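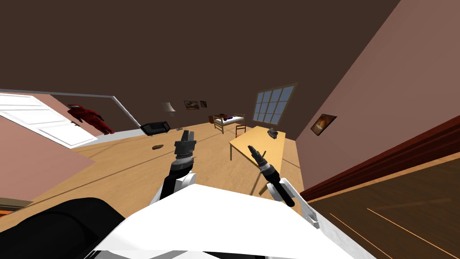 Ailsa Niven keeps a list of the rooms her software has failed in. There are 2297 entries on it, and almost none of those rooms exist. They are apartments, bedrooms and studios built out of numbers, furnished overnight by a script and thrown away when the test is over.

Niven runs planning at Tradov, a small company in Girnley that writes control software for two-armed household robots. It sells no hardware. Its product, Kerik, is the layer that sits between "put the thing on the table" and the motors, and it has to work on other people's machines.

Most of the work happens in simulation. On the morning I visited, a simulated robot was working its way through a home with pink walls, a red garment on one of them and a long pale table under the window. The camera was set on a steep tilt, so the floor ran downhill across the monitor. Niven watched it without moving her own head.

"You stop noticing after a week," she said.

The tilt is part of the test. Kerik has to know which way is down even when its picture of the world says otherwise. Early versions took the horizon from the camera and trusted it. When the view leaned, the planner leaned too, and it would plan a reach for a tabletop that was a hand's width from where it thought. The current version works out the tilt first and rebuilds the room upright before it plans anything. That step costs 10 milliseconds, which the team argued over for most of February.

Alistair Cairns wrote the part that keeps the arms from hitting each other. He came from warehouse software, where a robot usually has one arm and a lot of space. With two arms, he said, the hard cases are dull ones. One gripper waits near the end of a table, the other is held higher, and a path that is fine for either of them alone puts an elbow through a forearm.

His first answer was to plan both arms together every time. It was safe and far too slow. Now Kerik plans them separately, checks for trouble, and only joins the two problems where the paths come close. In the last full run, 26 rooms out of 100 needed the joint planner at all.

The furniture matters more than I expected. A chair with thin legs is worse than a sofa. A slatted bed is worse than either, as the depth readings fall through the gaps and the map fills with holes. Kerik used to treat those holes as free space. Cairns changed it to treat them as unknown, and for a while the robot refused to go near any bed. The fix was a patch of code that asks whether the gaps repeat at an even distance. If they do, the planner treats the whole panel as solid.

Small things on the floor are still a problem. The planner can drive around them or pick them up, but it is poor at choosing. Niven would like it to ask a person. Cairns thinks it will ask too often.

There is a limit to what any of this proves, and both of them are open about it. A simulated door swings the same way each time. Simulated wood has no sticky patch where somebody spilled juice. Tradov has a real robot on a lab floor downstairs, and each new version gets two days on it before release. The older engineers call that lab Chiba, after a customer site that never opened, and the name is on the door now.

The next version is due to go down there once the tilt tests are finished. Niven had another batch of rooms to start before lunch, so we took the stairs without her.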